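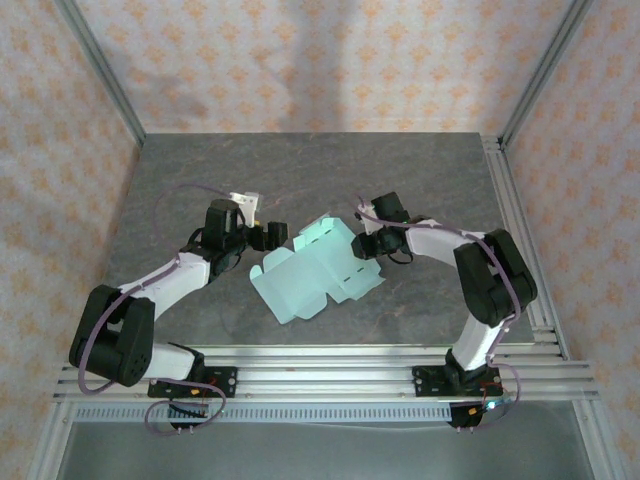

접기 전의 민트색 상자 한 장.

회사 소개

트로리어(Trorier)는 종이 상자를 만듭니다. 더 정확히는 아직 상자가 아닌 납작한 종이를 만들어 보내고, 상자로 완성하는 영광은 대개 고객께 양보합니다. 원하시면 저희가 접어서도 보내 드립니다. 다만 공기를 배송하는 값이 생각보다 비싸다는 점은 견적서를 받아 보시면 압니다.

시작은 니카노르 카사도의 작은 작업실이었습니다. 카사도 대표는 원래 비누를 팔았는데, 손님들이 비누보다 상자를 더 칭찬했습니다. 2년쯤 자존심을 지키다가 비누를 접고 상자를 접기 시작했습니다. 남은 비누는 아직도 회사 화장실에서 쓰고 있습니다. 향은 그저 그렇습니다.

저희가 하는 일

주로 작은 가게의 포장 상자를 만듭니다. 과자, 양초, 찻잔, 가끔은 용도를 끝내 알려 주지 않으시는 물건도 담습니다. 치수만 정확히 주시면 캐묻지 않습니다. 지금까지 그린 도면은 1534개이고, 그중 401개는 "조금만 더 작게"라는 요청으로 다시 그린 것입니다. 조금이 얼마인지는 고객마다 다릅니다. 그래서 주문서에 밀리미터 칸을 만들었는데, 거기에도 "조금"이라고 적어 주시는 분이 계십니다.

대표 제품은 카스티크(Kastik) 시리즈입니다. 풀이나 테이프 없이 날개와 끼움 탭만으로 조립하며, 민트색이 가장 많이 나갑니다. 출시 전 사내 투표에서는 베이지가 이겼습니다. 그 베이지는 창고에 넉넉히 있으니 관심 있는 분은 연락 주십시오. 할인해 드립니다.
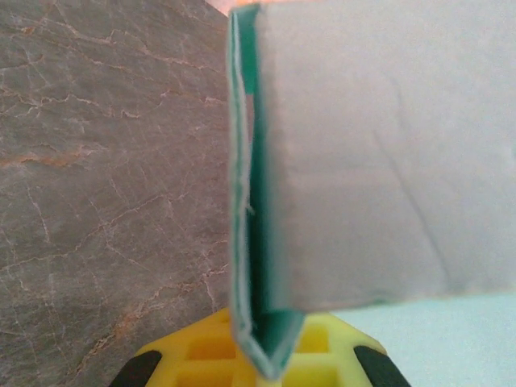 접는 선은 저희 회사에서 회의가 가장 길어지는 주제입니다. 선을 얕게 누르면 종이가 제멋대로 휘고, 깊게 누르면 모서리가 터집니다. 카스티크의 색지는 한쪽 면만 색을 입히기 때문에 사정이 더 까다롭습니다. 날개를 꺾으면 청록빛 면 옆으로 잘린 단면이 하얀 줄처럼 드러나고, 군데군데 섬유가 일어난 듯한 부분도 눈에 들어옵니다. 이 흰 줄을 없애 달라는 분과 일부러 살려 달라는 분이 계셔서, 두 분을 한자리에 모실까 생각한 적도 있습니다. 현재 저희의 공식 입장은 "종이는 원래 종이색"입니다.

그 밖의 제품으로는 두꺼운 선물 상자 졸텐(Zolten)과 병 포장용 트카추크(Tkachuk)가 있습니다. 트카추크는 접는 순서가 조금 복잡합니다. 설명서는 세 번 고쳐 썼고, 지금 판이 가장 짧습니다. 그래도 안 접히면 전화 주십시오. 수화기 너머로 같이 접어 드립니다. 스피커폰을 권합니다. 두 손이 다 필요합니다.

주문 안내

최소 주문 수량은 61장입니다. 왜 60장이 아니냐는 문의가 많은데, 한 장은 처음 접다가 망치는 몫입니다. 저희도 한 장씩 망칩니다.

견본은 색상별로 한 장씩 무료로 보내 드립니다. 펼친 상태로 가니 봉투를 구부리지 말아 달라고 겉면에 크게 적어 둡니다. 효과는 우체통 크기에 따라 다릅니다. 2월은 초콜릿 상자 주문이 몰려 제작이 늦어지므로 미리 말씀해 주시면 고맙겠습니다. 작업실 방문은 예약제이며, 오시면 몇 장 접어 보시라고 권할 텐데 거절하셔도 됩니다. 거절하신 분은 아직 없습니다.

최종 수정: 2021년 8월 10일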